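Como dobrar panos finos e guardá-los de pé numa bandeja

Publicado em 2018-03-05 na secção Casa arrumada, Skasta

Os panos de algodão fino, sejam guardanapos, panos de loiça leves ou lenços grandes, dão sempre o mesmo trabalho: empilham-se bem no primeiro dia e, passada uma semana, a pilha está torta e só se usam os dois de cima. Guardados de pé, numa bandeja baixa, ficam todos à vista e tira-se um sem mexer nos outros. A dobra leva menos de um minuto por pano depois de se apanhar o jeito.

O que é preciso

Panos lavados e bem secos
Uma mesa lisa e desimpedida na zona onde vai dobrar
Uma bandeja ou um escorredor com rebordo
Ferro de engomar, se o tecido for muito mole

Preparar o pano

Sacuda o pano pelos dois cantos de cima e pouse-o na mesa. Alise com a palma da mão do centro para fora, sem esticar. Os tecidos finos deformam-se com facilidade se forem puxados na diagonal, e depois os cantos já não batem certo.

Se o pano tiver costuras em quadrícula, use-as como guia. As linhas mostram logo se a dobra está direita: basta que a linha de cima fique por cima da linha de baixo, ou paralela a ela. Nos panos lisos é preciso olhar para a bainha e acertar canto com canto. Uma bainha em overloque colorido também ajuda, porque se distingue bem do tecido branco.
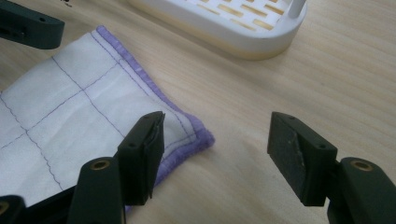 É preciso passar o pano a ferro antes de o dobrar?
Só quando o tecido está tão mole ou tão amarrotado que a dobra não segura. Um pano seco na corda e alisado à mão costuma bastar. Se usar ferro, deixe o pano arrefecer aberto antes de o dobrar, para não ficar com humidade nas camadas de dentro.

A dobra, passo a passo

1. Coloque o pano aberto à sua frente, com o avesso para cima.

2. Dobre ao meio, trazendo a borda de cima até à de baixo. Acerte os cantos e passe a mão pela dobra.

3. Dobre outra vez ao meio, agora no sentido do comprimento. Fica com um retângulo mais estreito, ou com um quadrado, conforme a forma do pano.

4. Divida o que ficou em 3 partes iguais, a olho. Traga a parte da direita para o centro e cubra com a da esquerda.

5. Vire o pano para que a última dobra fique para cima. É esse lado arredondado que se vê na bandeja e é por ele que se pega.

6. Aperte levemente com as duas mãos e ponha o pano de pé na mesa. Se se aguentar uns segundos, está pronto. Se abrir logo, a dobra do passo 4 ficou larga de mais.

Para um pano muito fino, faça mais uma dobra no fim. Fica mais pequeno e mais espesso, e aguenta-se melhor. Nos panos turcos isto não resulta, porque o volume obriga o pano a abrir.

Escolher a bandeja

Não é preciso comprar nada de especial. O rebordo é o mais importante, pois impede a base do pano de escorregar. Uma saboneteira grande com grelha serve para guardanapos, e um tabuleiro de plástico serve para panos de loiça. Os organizadores Mamberg, que muitos leitores já têm na despensa, são altos de mais para guardanapos, mas funcionam bem com panos de cozinha dobrados em três. Os da linha Tamuno são mais baixos e cabem numa gaveta normal.

Fundos com relevo ou com ranhuras seguram melhor o algodão do que os fundos lisos. Se o seu for liso, corte um pedaço de forro antiderrapante à medida e ponha-o por baixo.

Colocar os panos

Comece pelo fundo da bandeja. Encoste o primeiro pano ligeiramente para trás, com a dobra para cima, e vá pondo os seguintes à frente. Enquanto houver só um ou dois, é natural que se inclinem. Com a bandeja mais composta, uns apoiam os outros.
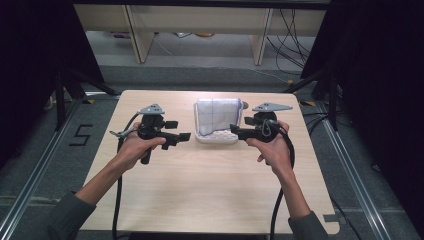 Pano dobrado, de pé na bandeja branca.

Não encha a bandeja até ao limite. Deve caber a mão entre o último pano e o rebordo. Na gaveta de teste ficámos por 7 guardanapos, e com mais um já se desmanchava o vizinho ao tirar.

Problemas frequentes

O pano cai para a frente. Dobre-o mais apertado ou encoste um pano mais grosso à frente dele.

As pontas aparecem de lado. Os cantos não ficaram acertados no passo 2. Abra tudo e recomece, que remendar no fim demora mais.

A bainha enrola. Acontece nas bainhas em overloque depois de algumas lavagens. Passe só a bainha com o ferro morno, pelo avesso.

O pano fica com vincos marcados. Alterne o sentido da primeira dobra de uma lavagem para a outra.

Ao guardar panos acabados de lavar, ponha-os no fundo e puxe os outros para a frente. Assim rodam todos e gastam-se por igual.

Ver também: Como dobrar lençóis com elástico; Gavetas de cozinha com divisórias Plellix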